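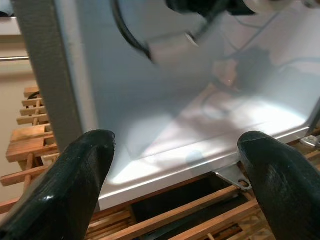 White painted sheet metal with a folded lip.

Wilik for Congregations: one year in

Reviewed by Rhona Urquhart, 10/12/24

Our congregation has 287 member households and, until last September, four different lists of them. One was a spreadsheet. One was a card index in a shoebox. One lived in Archie Buchanan's head and was by far the most accurate, but Archie goes to Florida in the winter. The fourth was the mailing list for the newsletter, which had been sending two copies a month to a man who left us for the Unitarians during the Clinton administration.

So we bought Wilik, a membership and room booking program meant for churches, synagogues and other small outfits with big opinions. We pay $48 a month. We also tried Fastinstead, which is cheaper and looks it, and sat through a demo of Rirkeck, which wanted to know our "vision for donor velocity." We don't have one of those.

Getting set up

The import took an afternoon, and then it took October. Wilik read our spreadsheet without complaint and made every child a separate household, so for a while we were a thriving community of toddlers living alone. Support was polite about it and fixed it in two days. If you're moving over, fill in the "family key" column first. It's mentioned once in the guide, on the page after the one where you need it.

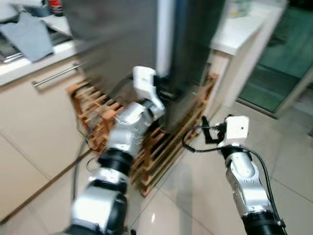
Once the names were right, the everyday stuff worked well. Dues reminders go out by themselves, and the wording can be changed, which I recommend, as the standard letter sounds like it was written by a bail bondsman. Memorial dates are handled nicely. You can enter them by the Hebrew calendar or the ordinary one, and it keeps the two straight across leap years. I checked it against the card index and found three mistakes, all of them ours.

The phone app is a different animal. It logs you out when you switch to another app to look up the thing you were about to type in. Burgi Rainer has given up and phones me.

Room bookings 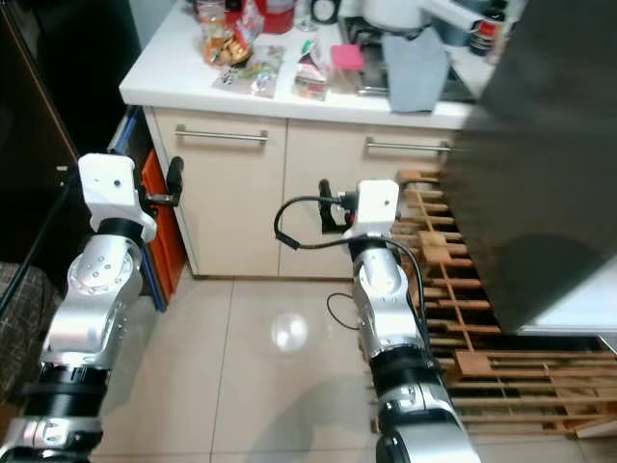 Booking is the part we wanted most, and it's the part I have mixed feelings about. Wilik thinks in terms of "spaces," and every space gets its own calendar, color and set of rules. A sanctuary and a classroom fit that idea fine. Kitchens don't. Take a small one like this, with beige cabinets and a white-topped counter: it has to be booked as a whole, even if all you want is a stretch of that counter for a plate of rugelach. Ours works the same way, so the book group and the Friday cooks keep knocking each other off the calendar. Callum Munro got around it by inventing a space called Counter, capacity one. It has been very popular.

Clash warnings do arrive, by email, to whoever booked first. I'd like them to go to the second person, who is the one causing trouble.

Reports

There are 89 of them. I use two. The attendance chart is handsome and would be more so if anyone filled in attendance. Exporting to a spreadsheet is quick and leaves nothing out, a relief after Tosh, our old accounts program, which treated our data like a hostage.

Would I buy it again? Yes, with some sighing. The records are in one place, the letters go out, and Shona MacRitchie can run the high holiday seating without raising her voice. Four stars out of five for the desktop version, two for the app. The man with the Unitarians is still getting one copy.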